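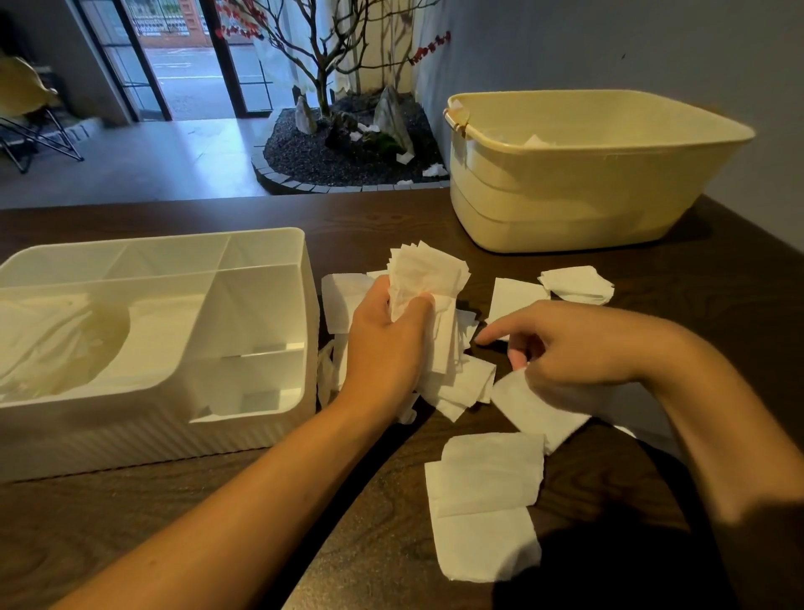 Unit 5: Gathering examples with the hands
Course notes, Heidrun Rainer

In the last unit we spoke about what a policy is and how it learns from examples. Now we must ask where the examples come from. In our course they come from people who do ordinary table work while a camera at head height records what the hands do. The robot arm comes later, in Unit 8. Please do not skip this part. Most of the problems which students bring me in the second half of the course were already in their recordings.

5.1 What is one example

One example, which we call an episode, is one task from its first movement to its last. It begins with both hands outside the view and it ends in the same way. In between the person may do things in any order. The task card gives only the goal, for instance "tissue sheets sorted into the compartments of the organizer". It does not say which hand to use.

Students often ask if they should repeat the same movement very exactly. No. If all episodes are the same, the system learns one path over the table and fails when the box stands a little more to the left. Move the box and the tub between episodes. Turn them also.

5.2 Why we use tissue

A rigid block has one shape. A tissue sheet has as many shapes as you let it have: flat, folded, crumpled, half under another sheet. Sheets also stick together, and the fingers must separate them. The Calletti set, which some of you know from the first course, contains 831 episodes with rigid objects only. Models trained on it had great difficulty with anything soft. For the Grandeck set we therefore work with thin paper and a box with narrow parts, where the hand has to go inside and hides a portion of its own work.
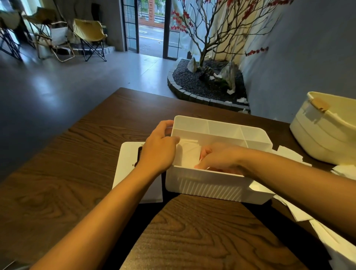 Figure 5.1. Left hand on the rim of the organizer, right hand in the large front compartment.

Look at the two hands in the figure and think how you would label them. Many beginners write one label, "place paper", and forget the hand on the rim. For a robot with two arms this hand is half of the task. In our scheme each hand receives its own label for every segment. Holding is an action and gets a label like the others.

5.3 Rules for recording

Keep your head slow. A fast turn of the head gives blurred images, and the annotators must throw them away.

Keep the working area in the lower half of the view. The room behind may be visible. We do not clean the background, and changes of daylight are welcome.

Do not stop when you make a mistake. If a sheet falls, pick it up and continue. Corrections are valuable examples, and Mechthild Schwaiger will mark them with the tag "recovery" during the review.

Do not speak to the camera. Write remarks in the session sheet.

Take a break after 15 episodes. Tired hands become careless, and this can be seen in the data.

5.4 How many episodes

For the exercise each pair delivers 40 episodes, with at least five different positions of the box. This is over the minimum that the Nudix training script accepts, so you can lose a few in the review and still train. Upload the raw files together with the session sheet. Files without a sheet are not graded.

5.5 Preparation for the next unit

Read the chapter on segmentation in the Pakzad reader. Then take one of your own episodes and divide it by hand into segments, separately for the left and the right hand. Write down where you were not sure about a border. We will compare these places in class, and Mechthild will bring her own division of the same episode.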